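The Away End at Prastdale

Marisa Marras had kept goal for Bretcombe in four leagues and three kinds of mud, and she had never wanted a match as much as this one! The cup tie against Prastdale, away, in March, with the wind coming straight over the low stand.

"They've got 12 corners in them before the break," said Florian Jacquet, the coach, who loved a number. "Catch the first one and they'll stop believing." 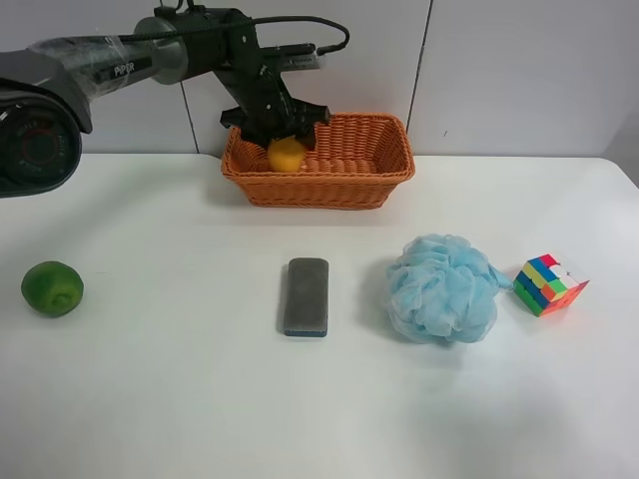 She caught the first one. Oh, it was a beauty – high, swinging, two shoulders in her ribs – and the 169 people who had come over on the buses roared as if she'd scored.

Then Nanami Nakajima got loose on the left and crossed low, and Kumiko Morikawa slid in at the back post. One up, with 70 minutes gone!

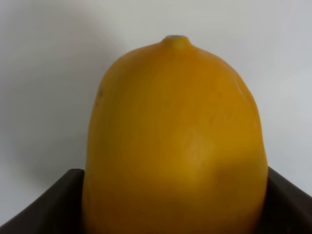
A golden-orange fruit with a small, pale stem nub.

Prastdale threw everyone forward. A shot hit the bar, came down on Marisa's back and rolled, so slowly, along the line. She fell on it like a dropped coat.

"Mine!" she yelled, to the whole valley.
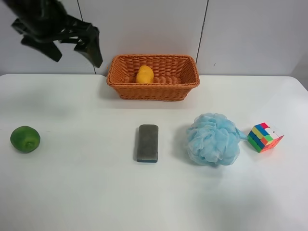
A woven basket and a white table, with a black gripper to the left.

When the whistle went, Kumiko jumped on her, then Nanami, then Florian in his good shoes. Somebody was already asking who they'd draw next.

"Anyone," said Marisa from the bottom of the pile. "Let them all come!"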